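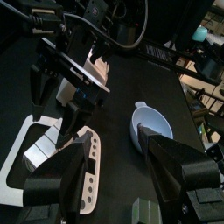 Ekance 说明文件

最近更新：2018年7月3日，星期二

先说我是谁。我在 Corkunus 的 Ruddock 车间上班，原来干的是手工分拣和摆件，就是把乱七八糟的小零件、小容器从桌上捡起来，该进托盘的进托盘，该归位的归位。后来车间上了双臂工位，内部叫 Skaltoser，我就变成了管这个工位的人，顺带也成了这个仓库的维护人（没人跟我抢，所以文风你们忍一忍）。

Ekance 是我们从 Skaltoser 工位上攒下来的一套记录。它一半是机器的数据，一半是人的数据。机器那半你们大概见多了，腕部相机画面、关节角度、夹爪开合，都有。人的那半我自己觉得更值得看：谁在什么时候停了机器，为什么停，停下来以后手上干了什么，当班的人下班前写了什么牢骚。做机器人的朋友如果只想要前一半，直接跳到“怎么用”那节就行，不过我还是希望你往下翻翻。

里面有什么

一共337段记录，每段是一次完整的摆件任务，从操作员按下开始，到他认为可以了、或者放弃了为止。放弃的也留着，没有挑过。早先有人建议只留成功的，说这样好看，我没同意，因为工位上的人一天里最费神的恰恰是那些没成的。

目录大致是这样：

episodes/ 每段一个文件夹，里面是左右腕部相机的视频和手臂状态
notes/ 当班备注，纯文本，原话，只删了人名
stops.csv 停机记录，时间、按钮位置、停机原因、恢复方式
tasks.csv 任务名称和物件清单
CHANGES.txt 改动记录，写得很随便

episodes 里的编号不连续，别怕，不是丢了。中间那些是调相机和试夹爪的时候录的，桌上什么都没有，放进来只会占地方。

物件都很普通，小碗、托盘、盒子、带孔的板条之类。黑色桌面上摆浅色东西看得清楚，深色的件就麻烦一些，夹爪也是黑的，视频里有时候指尖和桌面混在一起，标注的同事为这事抱怨过好几回。tasks.csv 里有一栏叫 hard_to_see，就是他们要求加的，我觉得加得好！

工位是怎么运转的

Skaltoser 有2条手臂，装在同一个架子上，夹爪指头是打印件，坏了自己能换。换指头这件事原来要叫设备科，等半天，现在当班的人自己拧螺丝就换了，大家都挺喜欢这个变化，包括我。

每段任务开始前，操作员把物件随手摆到桌上。注意是随手，不按网格。刚开始有人特别认真，每次都摆得整整齐齐，结果录出来的东西全一个样，我只好一遍遍跑过去说，乱一点，再乱一点。干了这么多年整理的人，让他故意弄乱，真的很难受，我完全理解。

手臂大部分时间由人遥控带着走，也有一部分是让模型自己跑、人在旁边看着。这两种在 tasks.csv 里用 mode 一栏区分，写的是 led 和 auto。auto 的段里，如果人中途接手了，会有一个 takeover 的时间点。请一定看这一栏再下结论，曾经有人拿整段 auto 算成功率，把人救回来的也算成机器的功劳，数字漂亮得吓人。

对人来说变了什么

这一节本来不在说明文件里，是同事们看了初稿以后让我写的，说光写格式太冷。那我就照实写，好的坏的都有。

手腕舒服了，这是第一个变化。以前一个班下来手指发僵，我冬天尤其严重。现在手上的活少了，眼睛的活多了。可眼睛累起来也不是闹着玩的，盯着手臂慢慢靠近一个小碗，靠近，再靠近，你不敢走神，又没什么可做。备注里“困”这个字出现得非常多，我没有删。

人手安排也变了。现在每班2个人管一个工位，一个遥控，一个摆件兼看停机按钮，中途互换。互换是我们自己提的，排班表上原本没有，原本是一人从头做到尾。试下来大家觉得换着做脑子清醒得多，后来就写进排班表了。你要是在备注里看到“换”这个字单独占一行，就是这个意思。

还有聊天。手工分拣那会儿大家围着一张大桌子，边干边聊，家里的事、菜价、孩子考试，什么都聊。工位分开以后话少了，遥控的人要专心，旁边的人也不好意思打扰。这个我到现在还没想出办法。去年11月我们试过把休息时间对齐，让几个工位的人一起歇，效果还可以，后来因为交接班太挤又取消了。我还在争取恢复。

工种名称也改过。从分拣员改成操作员，有人高兴，有人不在乎，有人问工资改不改。工资后来调了，幅度我不便写在这里，反正不是大家最想要的那个数，但也不是没动。原来手工那边的同事，愿意转的都转过来了，也有不愿意的，去了包装。我问过其中一位后不后悔，他说包装那边热闹，挺好。

我自己最意外的是，老师傅的手感居然真有用。遥控的时候，做惯手工的人知道一块带孔的板条该从哪一头夹才不会翘，知道薄托盘要先压一下边再推。新来的年轻人按键快，可是容易夹空。培训材料里现在有一整章是老师傅口述的，我负责打字，打得我头昏，不过内容是真好。

怎么用

视频可以直接播放，不需要专门的软件。手臂状态是按时间戳存的，和视频对不齐的时候，以时间戳为准。左右臂的文件名分别以 L 和 R 开头，腕部相机跟着各自的手臂走，所以左边相机里经常会看见右边那条手臂伸进来，反过来也一样，做检测的时候记得把对面的手臂遮掉或者单独标出来。

想研究人的部分，从 stops.csv 开始最省事。停机原因一栏是当班的人自己填的，用词不统一，“卡住”“卡了”“又卡”都是一回事，“不对劲”则什么都可能是。我试过统一成代码，填的人嫌烦，全填了“其他”，于是我又改回了自由填写。清洗的脚本我写过一个，很粗糙，想要的话开个 issue 跟我说。

已知的问题

早期的段里，右臂的夹爪读数会偶尔跳一下，是线缆接头松了，已经修好，受影响的段在 CHANGES.txt 里列了。背景也没有清理过，车间里该有什么就有什么，椅子、架子、杂物，有时人还会从后面走过去。脸能看清的片段已经拿掉，如果你发现漏掉的，请马上告诉我，我当天就删。

停机时间和当班备注之间大概差2分钟左右，因为备注是先处理完再回头写的，做对齐的时候放宽一点。

夜班的记录偏少，光线和白天也不一样。夜班的同事当时不太愿意被录，我们就没有勉强。所以拿这套数据说“操作员普遍如何如何”，至少要加一句“白班的”。

还有一点，备注是口语，带方言，有几处连我都看不懂，问了写的人，他自己也忘了。原样放着。

使用条件

研究和教学随便用，注明来自 Ekance 就好。有一条请当真：不要拿 notes 和 stops.csv 去评价某个人的工作表现，也不要试图认出是谁写的。大家同意公开的前提就是这个，我当面答应过每一个人。Corkunus 内部也一样，考核不许用，管理层签过字，签字的那页扫描件存在车间办公室。

想补充或者改正的，直接提上来。我一般下了班才看，回得慢，但都会回。格式上的小毛病不用客气，直接改了发给我；涉及备注内容的，我要先问过写备注的人才能动，可能要等他轮到我这个班。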